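타비네오(Tavineo) 살림용품 > 수건·행주 > 정리함 세트

나라(Nara) 다용도 타월 & 투명 정리함 세트
제조: 이코넨(Ikonen) / 수입·판매: 타비네오
상품 상태: 판매 중 / 상품평 86건
배송비: 3,000원 (타월 낱장만 주문해도 동일)

주방, 욕실, 세탁실에서 두루 쓰는 천과 이를 담아 두는 투명 플라스틱 정리함을 묶은 상품입니다. 색상은 연그린, 라임그린, 살몬핑크, 크림 네 가지입니다. 크림은 고리가 살아 있는 테리 조직의 타월입니다. 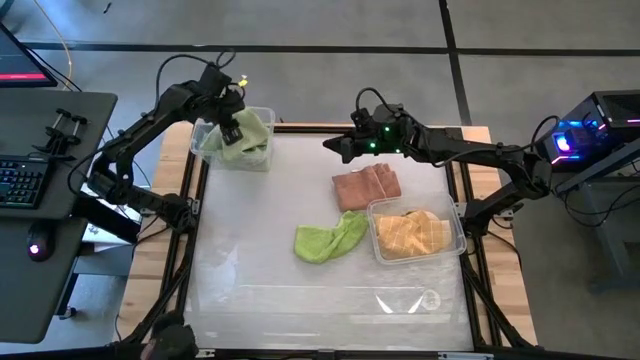
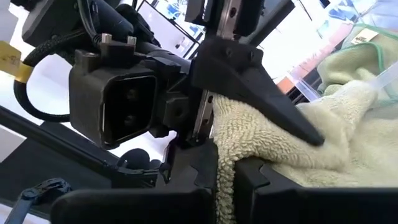

세트 구성
연그린 천 한 장
라임그린 천 한 장
살몬핑크 천 한 장
크림 테리 타월 한 장
투명 플라스틱 정리함 한 개
세탁 안내 카드 한 장

정리함 뚜껑은 세트에 들어 있지 않습니다. 뚜껑은 추가 옵션에서 2,000원에 선택할 수 있으며, 뚜껑만 따로 주문할 때는 정리함의 제조 시기를 배송 메모에 적어 주세요. 9월 이전 생산분은 테두리 폭이 달라 현재 뚜껑이 맞지 않습니다. 제조 시기는 정리함 바닥에 찍혀 있습니다.

색상별 용도
색상마다 정해진 용도는 없습니다. 구분해서 쓰려는 분들을 위해 상품평에 자주 나오는 방식을 옮겨 둡니다.

연그린: 식탁과 조리대를 닦는 용도로 가장 많이 쓰입니다. 밝은 색이어서 간장이나 김칫국물이 묻으면 바로 눈에 띕니다.
라임그린: 세면대, 수도꼭지 주변 등 욕실 물기 제거용. 연그린과 이름이 비슷해 주문 실수가 잦은 색입니다. 낱장 주문 때 색상명을 한 번 더 확인해 주세요. 라임그린 쪽이 더 선명합니다.
살몬핑크: 그릇과 컵의 물기를 닦거나 설거지한 그릇 밑에 깔아 두는 용도.
크림: 손 닦는 타월. 테리 조직의 고리가 물기를 머금기 때문에 유리컵을 닦는 용도로는 권하지 않습니다. 새 타월로 유리를 닦으면 잔보풀이 남을 수 있습니다.

정리함에 담는 방법
접어서 쌓아도 되고 그냥 넣어도 됩니다. 접을 때는 긴 쪽을 먼저 반으로 접고, 다시 반으로 접어 직사각형으로 만든 뒤 접힌 면이 위로 오게 세워 넣으면 꺼내기 편합니다. 테리 타월은 다른 천보다 도톰하므로 맨 바깥쪽에 넣는 편이 모양이 덜 흐트러집니다.

접지 않고 넣을 때는 천 가운데를 잡고 아래로 눌러 넣으면 됩니다. 벽이 투명해서 뚜껑을 덮어도 어떤 색이 들어 있는지 옆에서 보입니다. 한 상자에 한 색씩 담아 쓰는 분들은 정리함을 추가로 주문하시는데, 정리함만 별도로 구입할 수 있습니다.

완전히 마르지 않은 천은 넣지 마세요. 정리함에는 통기 구멍이 없습니다. 욕실에 두고 쓸 경우에는 뚜껑 없이 사용하고, 바닥에 물이 고이면 뒤집어 말려 주세요.

세탁
처음 사용하기 전에 한 번 단독 세탁해 주세요. 첫 세탁에서는 네 색상 모두 물 빠짐이 조금 있을 수 있고, 특히 살몬핑크는 크림 타월과 함께 돌리지 않는 것이 좋습니다. 두 번째 세탁부터는 비슷한 색끼리 함께 세탁해도 됩니다.

미지근한 물, 중성세제를 권장합니다.
섬유유연제는 흡수력을 떨어뜨립니다. 이미 사용했다면 유연제 없이 두세 번 더 세탁하면 어느 정도 돌아옵니다.
염소계 표백제는 사용할 수 없습니다. 크림 타월도 마찬가지입니다.
삶음 세탁은 크림 타월만 가능합니다. 나머지 색은 삶으면 색이 바랩니다.
건조기는 저온으로 사용하세요. 고온에서는 가장자리가 말려 올라갑니다.
지퍼나 벨크로가 달린 옷과 함께 세탁하면 테리 고리가 걸려 올이 나옵니다. 나온 올은 잡아당기지 말고 가위로 잘라 주세요. 고리 하나를 잘라도 주변이 풀리지는 않습니다.

정리함은 부드러운 스펀지로 손세척합니다. 식기세척기에 넣으면 벽이 뿌옇게 변하고 모서리가 휠 수 있습니다. 거친 수세미도 쓰지 마세요. 정전기로 보풀이 벽에 붙을 때는 물에 적셔 꼭 짠 천으로 안쪽을 한 번 닦으면 됩니다.

내구성
이코넨의 자체 시험에서는 세탁 200회 후까지 가장자리 박음질이 유지되었습니다. 가정에서는 세제와 건조 방식에 따라 차이가 있습니다. 색은 박음질보다 먼저 변합니다. 직사광선에 계속 말리면 라임그린의 변색이 가장 빠르고, 그늘에서 말리면 색 차이가 덜 납니다.

담당자 메모
이 세트는 원래 루드브리지(Ludbridge) 매장에서 낱장으로만 팔던 상품입니다. 이코넨에서 색상 구성을 맡은 안티고니 콘토기안니스(Antigoni Kontogiannis)는 처음에 회색을 넣으려 했으나, 젖었을 때와 말랐을 때의 색 차이가 커서 크림으로 바꾸었다고 합니다. 회색에 대한 문의가 계속 들어오고 있습니다. 현재 생산 계획은 없습니다.

자주 들어오는 문의

낱장 색상을 바꿔 세트로 받을 수 있나요?
세트는 네 색상 고정입니다. 한 가지 색만 필요하면 낱장 주문 후 정리함을 추가해 주세요. 가격은 세트보다 조금 높아집니다.

행주와 걸레로 같이 써도 되나요?
쓸 수는 있지만 세탁은 나눠서 해 주세요. 바닥용으로 쓰던 천은 모서리에 실로 표시를 해 두면 나중에 섞이지 않습니다.

크림 타월을 수건걸이에 걸 수 있나요?
걸이용 고리는 없습니다. 봉에 걸치는 방식의 수건걸이에는 문제없이 걸립니다. 집게로 물려 두면 테리 조직에 자국이 남는데, 세탁하면 대부분 사라집니다.

정리함을 겹쳐 쌓을 수 있나요?
뚜껑을 덮은 상태에서 두 개까지 쌓을 수 있습니다. 뚜껑 없이 쌓으면 위 상자가 아래로 빠져 천이 눌립니다. 빈 정리함은 서로 포개집니다.

먼저 산 것과 색이 조금 다릅니다.
염색 시기에 따라 약간의 차이가 있습니다. 같은 시기 제품으로 맞추고 싶으면 한 번에 주문해 주세요. 추가 주문 건은 색을 맞춰 드리기 어렵습니다.

업체 주문
숙박업소, 미용실, 어린이집 등에서 대량으로 쓰실 경우 별도 견적을 드립니다. 한 가지 색으로만 주문할 수 있고 정리함은 빼도 됩니다. 라벨에 상호를 넣는 작업은 크림 타월만 가능하며 출고까지 시간이 더 걸립니다.

교환과 반품
포장을 뜯었더라도 세탁하거나 사용하지 않았다면 반품할 수 있습니다. 단순 변심 반품은 왕복 배송비를 부담하셔야 합니다. 정리함이 깨져서 도착한 경우에는 깨진 부분과 바깥 상자를 함께 찍어 문의 게시판에 올려 주세요. 확인 후 정리함만 다시 보내 드리며, 천은 돌려보내지 않아도 됩니다.

세트 일부만 반품하면 나머지는 낱장 가격으로 다시 계산됩니다. 뚜껑 옵션은 비닐을 뜯지 않은 경우에만 환불됩니다.

함께 보는 상품
나라 정리함 전용 뚜껑
나라 투명 정리함 낱개
나라 테리 타월 크림 낱장
나라 살몬핑크 천 낱장

페이지 수정일: 2023-02-18
수정 내용: 뚜껑 호환 안내 추가, 세탁 안내 중 건조기 항목 수정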